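Print this page
E-mail this page

How to sort out a small shoe rack

A three-tier rack will keep everyday shoes off the floor if you give each pair its own place and stick to it. The job takes 40 minutes the first time, and most of that is cleaning.

1. Empty the rack

Take every shoe off and stand them on newspaper in pairs. Anything you have not worn since December can go in a box under the bed. Wipe the shelves with a damp cloth and let them dry. If yours has a wire frame, check that each shelf is sitting flat before you load it again.

2. Clean the shoes

Knock off loose dirt outdoors and brush the soles. Canvas can be sponged with warm water and a little washing-up liquid – go easy on coloured canvas, and do a small patch near the heel first. Rubber toe caps come up well with an old toothbrush. Leave everything to dry away from the radiator.

3. Tie the laces

Loose laces hang through to the shelf below and catch when you lift a pair out. Tie them in a bow or tuck the ends inside.

4. Give each pair a shelf

One pair to a shelf is plenty on a narrow rack. Put the shoes side by side, left shoe on the left. I keep to one colour per shelf, so it is easy to tell what goes back where.

Red canvas sneakers are on the top shelf of this rack, with a white pair on the middle one and beige at the bottom. The beige ones are set close together, toes to the front. 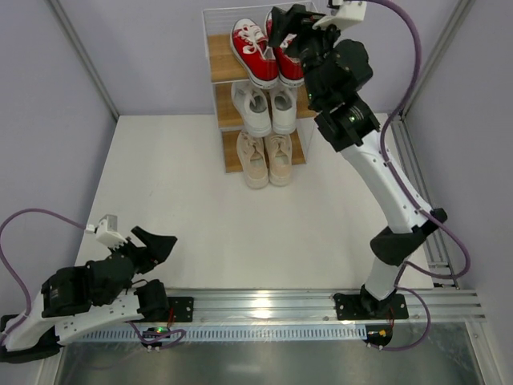 5. Keep it that way

Put shoes back as soon as you take them off, unless they are wet. Wet shoes go on the mat for the night, stuffed with newspaper. Every 2 weeks, lift the pairs off and wipe the shelves again.

Boots will not fit between the shelves on most racks of this size – stand them beside it on a tray.

Halfdan Grímsdóttir
Last updated 2025-01-28

Print this page
E-mail this page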